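Home | Current issue | Archive | Submit | Contact

Shares 40 | Comments 3

3. Linen turnover and room readiness in small regional lodgings

3.1 Setting and sample

The study covers four accommodation properties within a day's drive of Dredport. Two are motels operated by Hudico, one is a converted guest house trading as Morer, and the fourth is Barasa, a group of self-contained cabins with a shared laundry. Together the four properties let 40 rooms. All offer at least one queen room type, and all advertise a 2 pm check-in and a 10 am checkout. None has an on-site commercial laundry in the sense used by Ogola in his earlier work on city hotels. The two motels send sheets and towels out and wash blankets themselves, while Morer and Barasa wash everything in domestic or light commercial machines.

Room readiness is defined as the time at which a room is entered in the property's booking system as available to the next guest. It doesn't include any later inspection by the manager. Where a room was released and then withdrawn, the second release time was used. Rooms held vacant overnight were left out of the analysis, as were rooms let to the same guest under a new booking.

3.2 Data collection

Housekeeping staff recorded start and finish times for each departure clean on a card kept with the trolley. A total of 300 departure cleans were logged, beginning in February and continuing until each property had reached its quota. The cards were matched against the booking system by room number and checkout date. Cards with a missing finish time were retained for the linen analysis but dropped from the timing analysis.

Linen stock was expressed in par levels, where one par is the quantity needed to dress every bed and bathroom once. The motels held three par of sheets and slightly more of towels. Morer held two par of sheets. Barasa's stock was harder to state, as the cabins sleep different numbers and the sofa beds are made up only on request – its figures are therefore given by bed and not by room.

3.3 Storage arrangements

Storage was classed as central, distributed or mixed. Central storage means a single locked linen room from which trolleys are loaded once a day. Distributed storage means cupboards near the rooms, restocked as needed. Both motels were central, Barasa was distributed, and Morer used a central room for sheets and hall cupboards for towels and toiletries. Open racking with removable bins is one common way of fitting out a central store (Figure 4). Labelling practice was recorded separately from storage class, and the two are not combined in any of the tables.

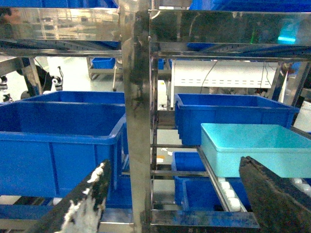
Figure 4. Stainless steel shelving rack with blue plastic storage bins.

3.4 Results for readiness time

Central storage was associated with earlier release of the first room of the day but had little bearing on the last. The last room to be released was nearly always waiting on one of two things: a late checkout, or sheets still in the dryer. The second cause was confined to Morer and Barasa. At Morer, two par of sheets left no margin when the house was full on consecutive nights, and rooms on the upper floor were released after 2 pm more often than those at street level.

Cleaning time itself varied less than expected between properties. Queen rooms took longer than twin rooms at Morer, where the queen rooms have a bath, and the difference disappeared at the motels, where every bathroom has the same fittings. Cabin kitchens at Barasa added time that could not be separated from the bathroom clean on the cards as printed.

3.5 Limitations

Times were self-reported and tended to be rounded to the nearest five minutes. The four properties share a labour market, and several staff worked at more than one of them during the study period. Linen losses were not measured. Mwangi Ogola has suggested tagging individual sheets to follow them through the wash, but the outlay would be hard to justify for an operator holding fewer than 1,000 pieces. Seasonal effects are taken up in Section 4.

Previous section | Next section | Back to top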